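Why I went back to gouache

Well, the hand-lettered sign for the bakery on Lorente Street is finished, and I finally have my kitchen table back! It took me four evenings longer than I'd promised, mostly on account of the blue. I had mixed a lovely soft one in May and then (of course) didn't write down how I got there, so I spent a whole night dabbing little squares on scrap paper and muttering at them.

I've been painting signs and small still lifes for 16 years now, and for most of that time I used acrylics for everything. They're easy and they dry fast, but there's a plastic shine to them that I never quite made peace with. Last winter I picked up a starter box of Ondik gouache at the art store in Nustov, and oh my, that flat, chalky finish! It felt like being back in my grandmother's sewing room with her old pattern envelopes.

A couple of you wrote to ask about paper. I like a heavy cold press, taped down on all sides, and I let the first wash dry completely before I go near it again. For lettering I keep two brushes, a worn-out round and a flat one I baby like a houseplant.

My next project is a set of little food paintings, packets and tins and that sort of thing, with all their cheerful lettering.
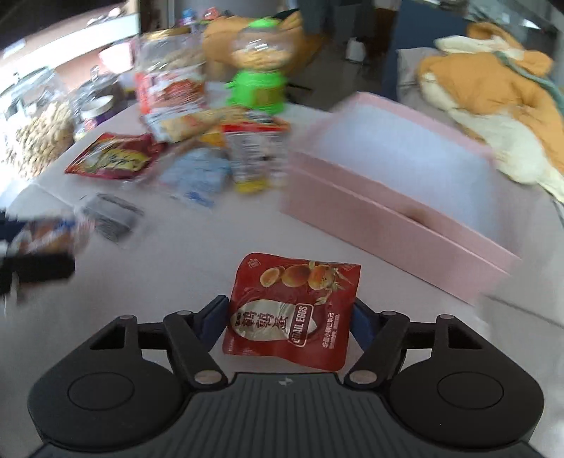 Quail eggs, in a very good red.

I'm hoping to have the first few ready to hang at the Kultum craft fair, where I'll be in the back hall again, next to the pottery. Small ones will be priced so you can take one home without having to talk it over with anybody. If you'd like one put aside, leave me a note in the comments and tell me your favorite color.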